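Paltov abre sus puertas: una tarde de arte entre cartelas y colas

24/10/2019

El folleto prometía "una ciudad dentro de la ciudad". Me lo dieron en la entrada de Paltov junto con una pulsera de papel, un plano plegado en ocho y la advertencia de que el plano ya estaba anticuado, porque dos galerías se habían cambiado de sitio la noche anterior. Conviene ir a estas ferias con paciencia y con zapatos viejos. Yo llevaba los zapatos.

Paltov es una feria de arte contemporáneo que este año se celebra por primera vez en la antigua hilatura Likton, 3000 metros cuadrados de nave rehabilitada a medias, con las columnas de hierro recién pintadas y el suelo como lo dejaron los últimos inquilinos. La organización habla de "diálogo con la memoria industrial". El diálogo consiste en una vitrina junto a los aseos, con bobinas y una fotografía de las trabajadoras sin nombres ni fecha. Le dediqué más rato que a la mitad de los expositores y no vi que mucha gente se detuviera.

La entrada general cuesta lo que cuesta una cena modesta. Con ella se accede a la planta baja y al altillo, pero el "programa ampliado" va aparte y hay que reservarlo en una aplicación que a las cinco de la tarde seguía diciendo que no había sesiones. En el mostrador me dijeron que sí las había. Me apuntaron a mano en una libreta, sistema que funcionó perfectamente.

Empiezo por lo mejor, que está al fondo a la izquierda y no tiene cola. La galería Amix ha llevado una serie de telas teñidas y vueltas a descoser, colgadas a distintas alturas, y ha tenido el buen gusto de no explicarlas. Una cartela con título, año, materiales y ya está. Las telas dejan ver las puntadas deshechas como una línea de agujeros, y al pasar alguien por detrás se mueven un poco. Pregunté el precio de la más pequeña: 2298 euros. Me pareció caro, pero al menos me lo dijeron sin pedirme antes el correo electrónico.

Lo contrario ocurre en el pasillo central, donde están las galerías que más han pagado y donde hay más texto que obra. Apunté algunas expresiones: "cuerpos en fuga", "la herida como interfaz", "una ecología del residuo afectivo". Esta última acompañaba a un montón de cables. Puede que el montón fuera bueno, no lo sé, porque para cuando terminé de leer se me había pasado la curiosidad y tenía detrás a una familia esperando turno. 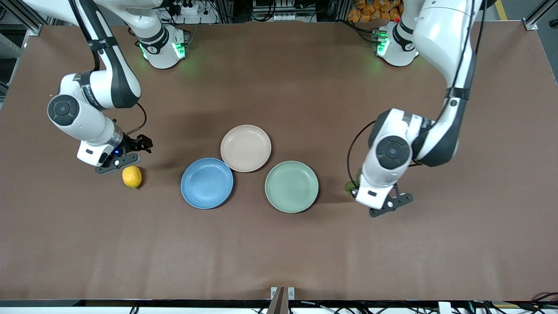 Platos en tonos apagados y un limón, entre los dos brazos.

La pieza de la que todo el mundo hablaba era el encargo central, titulado Shimada, que ocupa el patio cubierto. Son 251 banderines de papel encerado suspendidos de una retícula de cuerda, cada uno con una palabra recogida entre los vecinos del barrio. La idea viene contada en la web desde el mes de March - así, en inglés, en la versión española de la página - y la expectativa era grande. De cerca, las palabras son "futuro", "casa", "agua", "juntos". Alguna se sale del guion: encontré "humedades" y encontré "parking", y me alegraron la visita. Sospecho que en la selección se perdieron otras parecidas. La hoja de sala dice que se recogieron "miles de voces" y no dice quién eligió las que cuelgan, ni con qué criterio, ni si a los vecinos se les ha invitado a venir gratis.

Lo pregunté en el punto de información. Me contestaron que había un descuento para residentes, presentando el empadronamiento. Luego vi que el descuento es solo para las mañanas.

Ahora bien, sería injusto decir que Shimada no funciona. A última hora, cuando baja el sol y entra por los ventanales altos, la sombra de la retícula cae sobre el suelo y el patio cambia por completo. Había niños saltando de sombra en sombra y dos adultos que hacían lo mismo disimulando. Si la obra se hubiera quedado en eso, sin palabras y sin miles de voces, yo habría salido más convencido. Pero un encargo público parece necesitar hoy un proceso participativo que lo justifique, y el proceso acaba ocupando el lugar de la obra. Llevo años viendo lo mismo en plazas, estaciones y centros cívicos, y los resultados se parecen demasiado entre sí para proceder de comunidades tan distintas.

Subí después al altillo, reservado a proyectos emergentes. La escalera es estrecha y hay un semáforo para regular el paso, que a ratos se ponía en rojo para los dos sentidos. Arriba hace calor. Los puestos son más pequeños, los artistas están presentes y se les nota en la cara la hora que es. Uno había traído dibujos hechos sobre recibos de la luz, buenos dibujos, apretados y nerviosos, que se vendían a 100 euros. Otro proyectaba un vídeo con auriculares que no sonaban. Esperé por educación hasta el final y sigo sin saber si el silencio formaba parte de la pieza.

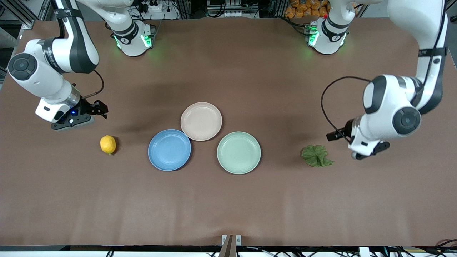 Del programa ampliado, lo que me tocó fue una charla sobre coleccionismo joven. Tres ponentes, un moderador y la conclusión, alcanzada ya en el primer turno de palabra, de que cualquiera puede empezar a coleccionar si tiene sensibilidad. Nadie mencionó el sueldo. Una señora de la segunda fila quiso saber qué pasa con una obra comprada en feria si la galería cierra al año siguiente, y le respondieron que el coleccionismo es un acto de confianza. Insistió. Le dieron las gracias por una pregunta tan necesaria y pasaron a otra.

La cuestión tenía su miga. De las galerías que figuran en el catálogo de la edición anterior, que todavía se vende a mitad de precio en la librería, varias no aparecen en el de esta. Puede haber muchos motivos, y uno bastante vulgar es el precio del metro cuadrado, del que los galeristas hablan en voz baja y siempre mirando hacia el pasillo. Una me contó que para cubrir gastos tenía que vender todo lo de la pared y también, dijo, la silla.

Algunas notas prácticas para quien piense ir. El guardarropa es gratuito y lento. En la cafetería hay bocadillos por la mañana y a media tarde solo quedan tartas. Los carteles de salida llevan a un muelle de carga cerrado, así que hay que volver sobre los propios pasos y atravesar la tienda, cosa que no creo casual. El altillo tiene ascensor, pero hay que pedir que lo abran con llave. Las cartelas del patio están impresas en gris claro sobre blanco, a la altura de la rodilla.

¿Merece la pena? Por las telas de Amix, sí, y por el patio si se calcula bien la luz. El resto depende de lo que cada cual aguante. La organización ya ha anunciado que Paltov volverá a Likton el año próximo con más superficie, y en la nota de prensa la palabra "más" se repite bastante. Yo preferiría que alguien arreglara antes los auriculares del altillo y pusiera nombres en la fotografía de las hilanderas. Pregunté por ellas al salir y me remitieron a la aplicación.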